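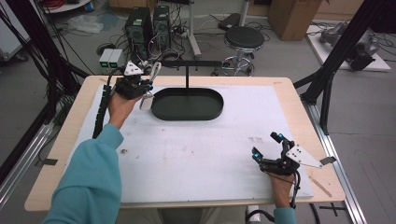 The Utalden shawl is out at last, and so is the yarn I designed it for!

21st April, Pikham. I'm Marlina Liem, I run Nolte Yarns from two rooms over the old chemist's, and I've been dying to tell you about this one. Utalden is a crescent shawl in garter stitch with a slipped-stitch edging, and from today you can buy the pattern on its own or as a kit with our new sock-weight wool, Alum (named after the stuff I've been tipping into dye pots all winter).

Alum comes in 14 shades and each skein has 415 metres on it, so one skein does the small shawl and two will do the large with a bit left for swatching. I cast mine on with 4 mm needles, but I'm a tight knitter, so please do try a square first. Gisela Kasten test-knitted the large size and went down to 3.5 mm, and hers came out lovely, much drapier than I'd expected.

The edging chart had a mistake in row 28 until very late on (thank you, Ross Paterson, for your patience and your very long emails). It's fixed in the printed version. Anyone who had the test copy should bin it and ask me for a new one.

We've dyed 1,000 skeins for the first batch. The madder pink is the smallest lot, and I can't promise it'll match when I dye it again in May, so if you want the large shawl in pink, get both skeins together.

Gerd Wegener's shop has the full range on the shelf, or you can order from me direct. Shops wanting wholesale prices or a sample skein, please write to Detlef Frerichs at Nolte Yarns. He's quicker at answering than I am.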